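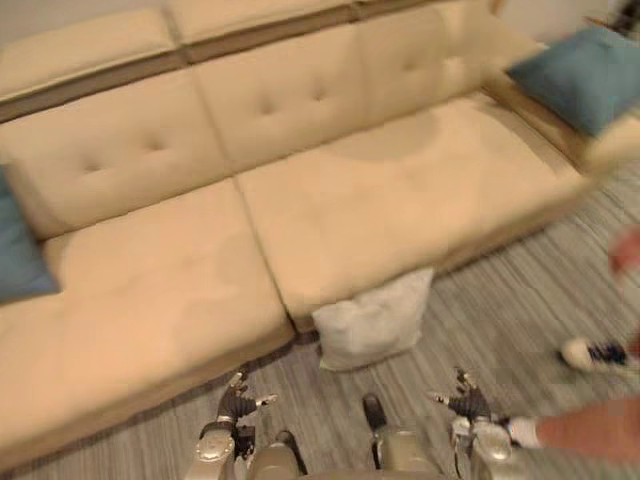
Vindton Wohnraum-Paket für zweiarmige Laufroboter

Kaufen, mieten oder noch ein Jahr darüber nachdenken

Wer einen Humanoiden anschafft, hat meistens lange über Traglast, Akkulaufzeit und Schnittstellen verhandelt. Dann steht das Gerät da, und jemand fragt, woran es eigentlich üben soll. Im Budget findet sich dafür erfahrungsgemäß die Zeile »Sonstiges«, und in der Zeile steht eine Null.

Das Wohnraum-Paket ist unsere Antwort auf diese Null. Es enthält, was man für Aufräumaufgaben am Sofa braucht: Polstermöbel, Kissen, Teppichboden und Planungsunterlagen. Glamourös ist das nicht. Ein Kissen vom Boden zurück aufs Sofa zu legen, klingt auch in der Vorstandspräsentation nur mäßig nach Zukunft, beschäftigt eine Hand mit mehreren Fingern aber länger als jeder Würfel aus dem Laborbedarf.

Lieferumfang

Sofa Carbone, heller Stoffbezug, durchgehend gepolstert, mit Armlehnen
Zierkissen, einfarbig, in Weiß oder Blaugrün
Teppichboden, grau meliert, als Bahnenware
2 Ersatzbezüge für die Sitzkissen
Aufgabenkatalog »Aufräumen« auf Deutsch und Englisch

Nicht enthalten sind der Roboter, die Hände und die Geduld.

Was Sie einplanen sollten

Fläche: Das Sofa braucht weniger Platz als die Leute, die drum herumstehen. Rechnen Sie vor der Sitzfläche mit 3 Metern freiem Boden und seitlich mit Raum für eine Begleitperson. Die Begleitperson gehört in die Personalplanung, auch wenn der Prospekt Ihres Roboterherstellers das Wort »autonom« sehr groß setzt.

Verschleiß: Fingergelenke und Polsterstoff sind keine natürlichen Freunde. Ersatzbezüge nach dem Paket kosten extra, Kissen ebenfalls. Bestellen Sie die Kissen gleich mit – einzeln nachbestellt kommen sie garantiert in der Woche nach der Vorführung.

Boden: Teppich ist für Laufroboter anspruchsvoller als Hallenbeton. Wer später in Wohnungen will, sollte das früh erfahren und die Stunden für die Gangabstimmung mitbudgetieren.

Miete

Im Mietmodell stellen wir das Paket ab 2 Monaten Laufzeit auf. Die Kaution beträgt 2000 Euro und wird nach Rückgabe verrechnet. Flecken durch Schmierfett sehen wir uns einzeln an, meist mit gemischten Gefühlen.

Passend dazu

Sedbridge Regalwand, für Einräumaufgaben
Brundadent Badmodul mit Waschtisch und Spiegelschrank, lieferbar ab Juni

Beratung und Angebot

Brunello Ruggiero, Projektplanung. Bitte geben Sie in der Anfrage Raummaße, Türbreite und Stockwerk an. Das Sofa passt in den meisten Gebäuden durchs Treppenhaus, beim Roboter fragen Sie bitte dessen Hersteller.

Preise und Lieferumfang, Stand 11. Juli 2024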